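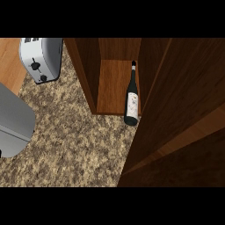 Troltum kitchen pack, worth the money?

bugti_n
Anyone else on the Troltum sim kitchens? Trial ran out in October, now they want 2,262 for the full licence. 25 layouts, physics on everything, supposedly drops straight into Smadi. Need it for pick and place practice before we let the real arm near anything.

Noman Bugti

flatpackfred
Too dear. Bodineo do 20 kitchens for a lot less and teh drawers open properly.

lokyiu_wu
Disagree, had both. Bodineo bottles are basically cylinders, no neck. Troltum one has a proper neck and cap so you can try different grasps. Granite looks decent too. Label text is mush from above though, useless if you're training anything to read.

flatpackfred
who's reading wine labels

lokyiu_wu
We are. Well, jars. Same problem.

bugti_n
Does the toaster lever move? Couldn't get it to budge in the trial.

lokyiu_wu
Needs the joints file, seperate download. Took support 5 days to send me the link.

- Lok-yiu Wu

gantry_gill
Flusard resell it, up to 20 per cent off if you're a school or college. Ask before you pay list.

flatpackfred
still too dear

bugti_n
Ta Gill, emailing them now. Will post what they quote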